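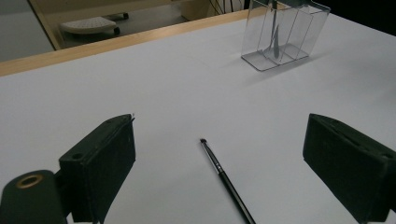

From: Pei-shan Cheng
To: Distham brush and small-things list
Subject: Re: Clear organizer or a cup for thin brushes?

Hello Samer, hello all,

Thank you for your long message. I wanted to answer the same evening but I had to try a few things at my table first, so it took me some time. I put your questions below and write under each one. Please forgive my English where it is stiff.

Samer Mahasneh wrote:

> I have moved my makeup things from the bathroom to a table in the
> bedroom, and I bought a clear plastic organizer with compartments,
> the Kulby one that several people here recommended last November.
> For the big powder brushes it is fine. But my thin brushes (eyeliner,
> brow, one for lips) fall to the corner and lean, and when I pull one
> out, its neighbor comes too. Do you keep the thin ones standing at
> all? Or is a flat drawer better?

I keep them standing, with the tip up, and only a very small number in one compartment. I know the Kulby box, my sister has it. The compartments are made for a wide brush or for lipsticks, so a thin handle has too much room and it will always lean. It is not a mistake of yours.

What helped me was to put something on the bottom. I tried three things. The first was rice, because I read it on a website. Please do not do this. The grains go everywhere when you take the brush out, and I found one in my powder. The second was small glass beads, which hold the handle very well and look nice, but the box becomes heavy and washing it is a project. The third is what I use now: a piece of thin foam, cut to the size of the compartment, with small cuts in it like a cross. The end of the handle goes into the cut and stays there. You cannot see much of it from the side if you choose white foam and your table is also white.

> Second question, about the table. It is white and I see every mark
> on it. Black liner is the worst. I wipe and it becomes a gray cloud.
> Do you put a mat under everything?

I do not use a mat when I work, only when I wash brushes. I had a mat before, and I was always moving it, and the powder went under the edge and stayed there until I lifted it. A plain table is easier in my opinion, but it depends on the surface. My own is matte and a little bit forgiving.

For the gray cloud: I think you are wiping with water first. Eyeliner often has wax or oil, so water only pushes it around. Put a little of your usual makeup remover on a cotton pad, press it on the mark, count slowly to ten, and then lift. Do not rub. After that you take a second pad with water and one drop of dish soap, and then a dry cloth. Test it in a corner first, because I don't know what your table is made of. If there is a wooden strip along the edge, as many tables have now, be careful that the remover does not run to it. I once left a pale spot on such a strip at my old apartment and it never went away.

> Third. When you use a brush, where do you put it down between steps?
> I always lay it on the table and then it rolls to the floor. I have
> lost a good Vitale liner brush like this, the ferrule got bent.

I am sorry about the Vitale brush. If the ferrule is only bent and not open, you can still use it, but water will go inside more easily, so wash it only at the tip.

I also lay the brush on the table. A thin round handle will roll if it lies parallel to the edge, because then one small push sends it straight to the floor. If you lay it diagonally, with the end of the handle toward your hand, it is also much easier to pick up again without looking. This was a habit I had to learn. Some people use a chopstick rest, and it is a good idea, the height is correct for keeping the bristles away from the table. I use one when the brush has wet product on it. For a clean, dry brush I don't bother.

The other possibility is a folded tissue. It is free, it stops the rolling, and you can wipe the tip on it too.

> Last one and then I will leave you in peace. How often do you wash
> the organizer itself? Mine looks cloudy after one month.

Once in two or three weeks I empty it and wash it with lukewarm water and mild soap, and I use a soft bottle brush for the corners. Not the dishwasher. Not alcohol either, at least not until you know the kind of plastic, as some clear plastics get tiny cracks from alcohol and then they look cloudy forever. If yours is cloudy already, first try soap with a soft sponge. It can be only a film from hairspray or from setting spray. I spray mine in the bathroom now, away from the table, and the box stays clear for longer.

Dry it upside down on a towel before you put the brushes back. This is important also for the foam. If the foam is still damp at the bottom, the handle stands in the damp, and the paint on the handle begins to come off at the end. I lost the paint on two handles before I understood the reason.

Now something that you did not ask. You wrote in an earlier message that you store the brushes directly after washing. Please let thin brushes dry lying down, or with the tip hanging down, and put them standing only when they are fully dry. With a small dark tip it is difficult to see if it is still wet, so I touch it to the back of my hand. The water that runs down into the ferrule makes the glue soft. With a big brush you lose some hairs and it does not matter so much, but a liner brush has so few hairs that you notice immediately.

About the prices, because someone asked on the list: the foam came in a sheet from Emix and it was large enough for all my compartments and for my sister's box too. I don't remember what I paid, it was little. Any thin packing foam should do the same. Cut it slightly bigger than the compartment and push it down with the back of a spoon.

I am still looking for a good way to keep the short pencils. They disappear between the high walls, and I have to turn the whole box over to get one. If somebody has solved this without buying another box, please write to the list.

Samer, tell us if the cross cut works with your brushes. If the handles are very thin, make only a single cut first and see if it holds.

Kind greetings,
Pei-shan

--
To stop receiving messages, write to the list address with "leave" in the subject line.
Please quote only the part you are answering.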